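Reclaiming screens, and why my laundry smells like oranges

So the second batch of tea towels is done, and I have purple fingernails, a sore shoulder and a new respect for anyone who does this for a living. If you've been reading since winter you'll know I started screen printing in the garage with one frame, a borrowed squeegee and a lamp that was nowhere near strong enough. I now have six frames, my own squeegee, and a proper light I got second-hand from a sign shop in Stondmont that was closing down.

What I didn't have, until last month, was a clean screen. All six had old stencils baked onto them. I'd been putting off reclaiming because the first time I tried it I used a kitchen sponge and the wrong stuff entirely, and spent an evening rubbing away at a stencil that didn't budge. (It was degreaser. The bottles are the same colour. I have since written on them in very large letters.)

Anyway, I finally ordered the Florkitz remover everyone on the forum goes on about, plus a stiff brush and a bottle of haze remover, and set aside a whole Saturday. The postage was nearly as much as the brush, which I'm still grumpy about.

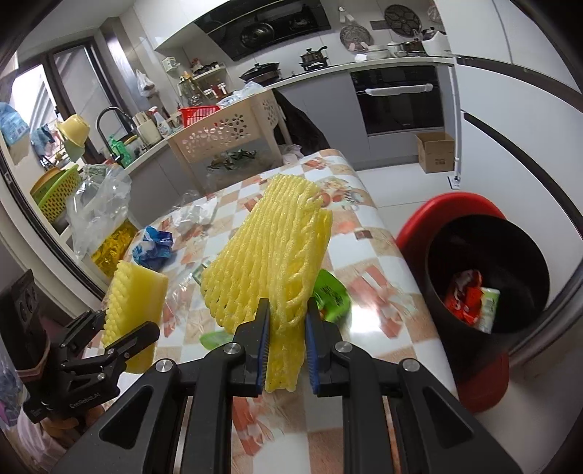

3 min read · 321 views

First lesson: get the ink off before you do anything else. I know, I know, it says so on the label. But I had a skin of dried navy on the bottom corner of the big frame and thought the remover would lift it along with the stencil. It did not. It went round the navy like a creek around a rock, and I had to stop, dry the whole thing, wipe the ink out with solvent and start over. The solvent is the citrus one, so now the garage, the hall and a full load of washing all smell of oranges.

Second lesson: don't let the remover dry. I sprayed both sides of the first screen, wandered in to put the kettle on, got talking on the phone, and came back to a screen that had gone crisp in the breeze. Depending on who you ask, that's either a nuisance or the end of the mesh, because the stencil can lock in for good. I got most of it out with a lot more water and a lot of swearing. There's still a ghost of a lemon in the middle of it! I'm calling that one my practice screen.

After that it went much better. Spray, brush in little circles on both sides, wait a minute or so, then rinse from the bottom up. My garden hose nozzle was fine for the thinner stencils, but for the thick ones I ended up driving two of the frames to the car wash, where I got some looks from a man with a ute.

A few people have asked which mesh I'm using. Most of mine are 55, metric count, which suits the chunky fabric designs, and I've got one finer one for paper that I'm a bit scared of. The finer one came up beautifully, as it happens, probably because I'd only used it twice and hadn't had time to ruin it.

I also tried the new Laitinen emulsion on the clean screens that night. It's a lovely thick blue, goes on like custard, and it needed a longer exposure than my old one. I did a step test on a scrap frame and settled on 103 seconds with my lamp at the height of two paint tins. Your lamp and your tins will be different, so please do your own test and don't write to me if it washes down the drain.

What I still can't get right is the coating. I keep getting a drip line down one side, always the left, and I've got no idea if it's my wrist or the scoop. I've turned the frame upside down and it stays on my left, so, wrist, I suppose. If anyone has a trick for this I'd love to hear it in the comments.

Next up is the two-colour pear design for the Plerum market in November. I've cut the registration tabs already and the linen is washed and waiting to be ironed, all of it, which is a job for a rainy day and a long podcast.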